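Laundry tips for homes with a robot helper

I've had a Nasten on trial since November, 30 loads so far, and Oona Huttunen at the Padville shop asked me to jot down what helps.

1. Start with a shallow basket. A deep one means the hands go rummaging. Leave the washer door wide open before you press go, and give it plenty of floor to stand on – mine likes to be right up against the basket. 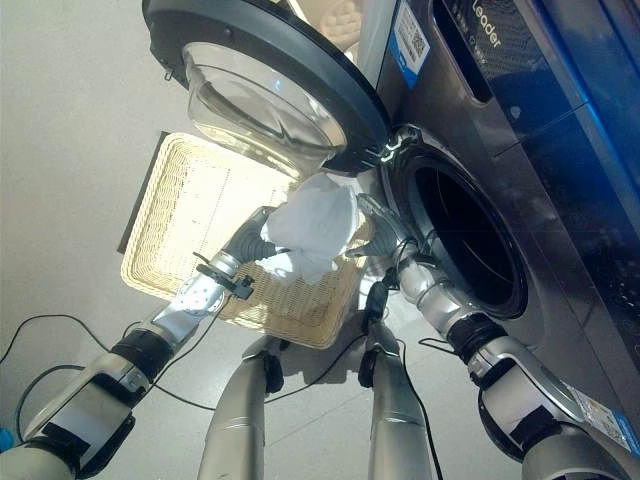
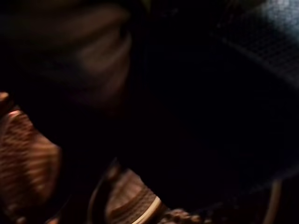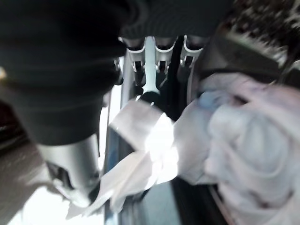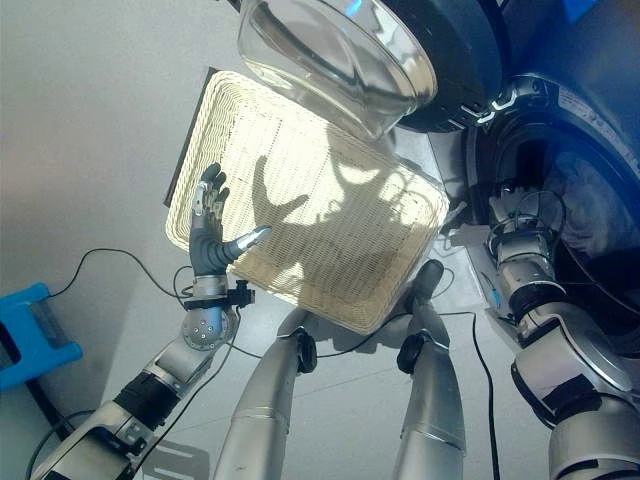

2. Keep small things separate. Thin cloths and hankies go in one batch, towels in another, and I still do the socks myself!

3. Budget for the hire. It's 300 a month with 2 visits from Santeri at Tikkanen, and I'd haggle.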